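Half-worn clothing

From Hosell Household Reference

Half-worn clothing (also in-between clothes or second-wear clothing) is clothing that has been worn at least once but is not considered dirty enough to wash. It is usually kept apart from both clean clothes and laundry, most often in the bedroom. The term is used in writing on housekeeping, textile care and the layout of small dwellings. It does not normally cover nightclothes, which have a fixed place in most homes, or outdoor coats kept in a hall.

Background

Most bedrooms are furnished for two states of clothing. Clean items go in a wardrobe or drawers, and dirty items go in a hamper. Clothing in the third state has no assigned furniture in most homes and is set down on the nearest free surface, commonly a chair, the bed or the floor. Older bedrooms sometimes held a valet stand or a row of pegs for the purpose. Both became less common as built-in wardrobes took over the available wall.

The Flodberg household survey, which covered 1,287 bedrooms, recorded the bed as the most frequent resting place during the day and the chair as the most frequent at night. Garments were moved from one to the other at bedtime and often moved back the next morning.

Identification

Sorting depends on inspection by sight, touch and smell. Collar, cuffs and underarms are checked first, followed by the front of the garment. 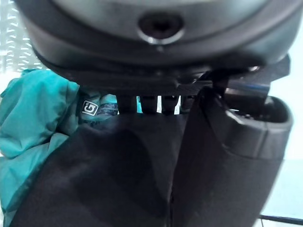
Black fabric at close range.

Dark fabrics are harder to judge by eye than light ones. Sweat marks may dry to a pale outline, while grease on black cloth often shows only as a change in sheen when the cloth is tilted toward a window. Lint, dust and pet hair stand out clearly on dark colors but are surface soil, and can be taken off with a brush or a damp hand without washing. Two black garments in one heap are also easily taken for a single item.

Typical intervals

Intervals between washes vary with climate, work and the person. The Buzatu scale, used in some textile care courses, sorts garments into classes by contact with the skin:

Class A: worn against the skin; washed after each wearing. Underwear, socks, sports tops.
Class B: light contact; washed after 2 wearings. Shirts, blouses, thin dresses.
Class C: worn over another layer; washed after 7 wearings. Sweaters, cardigans, most trousers.
Class D: outer layers; washed or cleaned by season. Jackets, coats.

Only classes B and C produce half-worn clothing in any quantity. Class A items pass directly to the hamper, and class D items are usually hung outside the bedroom.

Storage

Airing is recommended before a worn garment is put away. Body moisture held in the fibers disperses more slowly in a heap than on a hanger, and folds pressed in while the cloth is damp tend to set as creases. Knitwear is laid flat or folded once over a rail, as hooks leave a raised point at the neck.
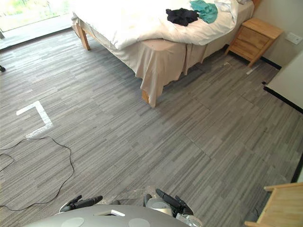 A made bed gives a flat surface large enough for a garment to be spread out, checked and folded. On rumpled bedding the cloth follows the surface beneath it, and sleeves are more likely to be folded in askew. Straightening the duvet before sorting is therefore given as the first step in several printed routines, among them the Brendby method.

Common arrangements include:

Hooks on the back of a door, one garment to a hook
A rail or ladder rack standing clear of the wall
An open basket, for items that do not crease
A section of wardrobe rail marked off with a divider

The Brendby method allows a space 18 inches wide on the wardrobe rail for each person. When the space is full, the garment that has been there longest is either worn or washed.

See also

Bed skirt
Clothes valet
Laundry hamper
Nightstand

Page last edited 24/02/2025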